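La lavadora en el balcón, después de dos años

Me preguntaron en los comentarios de la entrada de agosto si había valido la pena sacar la lavadora del baño. Contesto aquí, que en los comentarios no cabe.
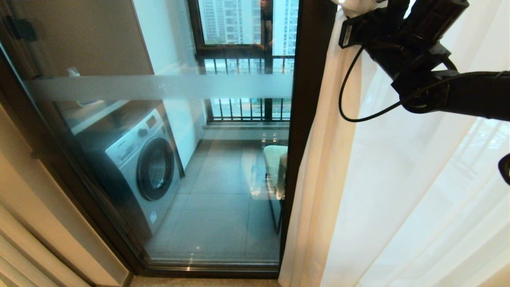
El piso tiene un baño pequeño y la lavadora ocupaba el único hueco donde podía ir un mueble. Para abrir la puerta del tambor había que cerrar la del baño. Cuando cerraron el balcón, el albañil dejó hecha la toma de agua y el desagüe, y durante meses no los usé. Luego se rompió la máquina vieja y aproveché el cambio.

Compré una de carga frontal, gris plateada, y la puse a la izquierda, pegada a la pared. Uliana Kushnir, que vive dos plantas más abajo y tiene la misma distribución, la puso al fondo, debajo de la ventana, y dice que allí le da el sol toda la tarde y que el plástico del cajetín se le ha puesto amarillo. La mía de momento está bien.

El gasto fue de 300 euros en total sin contar la máquina: el fontanero, una manguera más larga y el enchufe con tapa. La máquina la compré en Ansari, de exposición. Me la subieron a casa, pero no la conectaron, eso iba aparte.

Lo que ha mejorado:

El ruido. Con la corredera cerrada se puede ver la tele mientras centrifuga. En el baño se oía desde la cama.

El baño. Ahora hay un mueble con cajones donde estaba la lavadora y las toallas ya no viven en el armario del pasillo.

El detergente. Lo dejo encima, en la repisa que queda justo sobre la máquina. Antes lo tenía en el suelo del baño y siempre acababa mojándose la caja.

Lo que no ha mejorado o ha ido a peor:

El frío. En enero el agua entra helada y los programas cortos se alargan bastante. Si hay previsión de helada fuerte, cierro la llave por la noche. No se me ha congelado nada, pero Tatsuya Honda me contó que en su edificio reventó una manguera en un balcón parecido y el agua llegó al vecino, así que prefiero agacharme a cerrarla.

El suelo. Son baldosas grandes, grises, y el balcón tiene una ligera caída hacia fuera. La primera semana la lavadora caminaba. Probé con unas almohadillas de goma de Givitz y fue peor, se movía más. Al final la nivelé con las patas, con paciencia y un nivel de burbuja, y desde entonces no se ha desplazado. Tardé toda una mañana. Las patas delanteras están casi fuera del todo y las de atrás metidas hasta el tope.

El polvo. Vivimos frente a otros bloques altos y entre medias hay árboles, y en primavera entra polen por todas partes aunque la ventana esté cerrada. Paso un trapo húmedo por el panel y por la goma de la puerta cuando me acuerdo.

También me preguntaban por la banda translúcida del cristal de la corredera. Venía con el piso. Al principio pensé en quitarla, pero disimula un poco lo que hay detrás y la he dejado. Por dentro tengo además un visillo blanco, que corro cuando viene gente.

La secadora la descarté. No cabe encima por la altura de la repisa y no quiero perder el paso. Tiendo dentro, en el cuarto pequeño, con la ventana abierta. Las sábanas tardan un día en invierno y una mañana en verano.

Me queda pendiente cambiar el burlete de la corredera, que por abajo deja pasar aire. Si alguien ha puesto uno de cepillo en un carril metálico, que me diga qué grosor usó.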